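About Stellcombe

We set up and look after one kind of robot cell: an arm, a gripper and a slatted aluminum bench, built to take old desktop computers apart and put them back together. Our first one, Dekico, has been running since September and we're still finding ways to make it better!

Teaching by hand

Every new move starts with a person at the bench. We work right up close to the gripper and the computer, and save a position only when we like the look of it. A full drive bay routine uses 46 saved positions (it used to be a lot more).

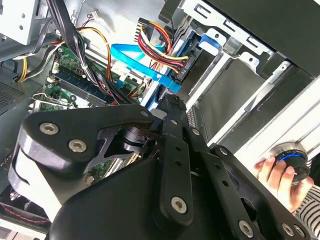

Checking the grip

Hard drives are our favorite test part. They're heavy for their size, and the caddy has to line up with the cage before it will slide. We repeat the same move 10 times after any change to the fingers, and if two of them miss, we go back to the fixture. 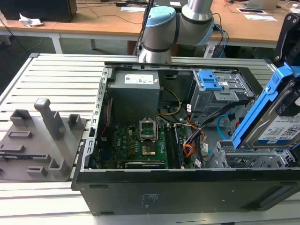
Dekico's gripper with a 1.0TB drive in its blue caddy.

Looking after the cell

Cables get the most attention. Power and SATA leads never sit quite the same way from one case to the next, so we teach the approach with them left in place – tidying them first would be cheating.

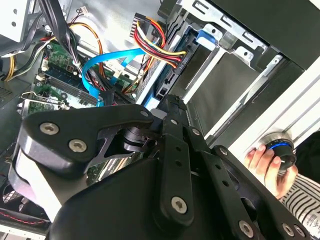 After that come the screws on the gripper links, which we go over every 700 cycles, and a wipe down of the bench slats. The printed fixtures get swapped whenever a post starts to wear. Yensuk, our second cell, will use the same fixtures, and we can't wait to get it going.
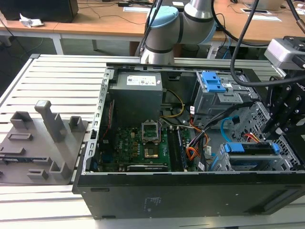
Open tower on the bench, with the gray fixture tray to its left.

Come and see us

Visitors are always welcome at the workshop on Posteo Lane. Bring an old desktop if you have one – we love a case we haven't met before.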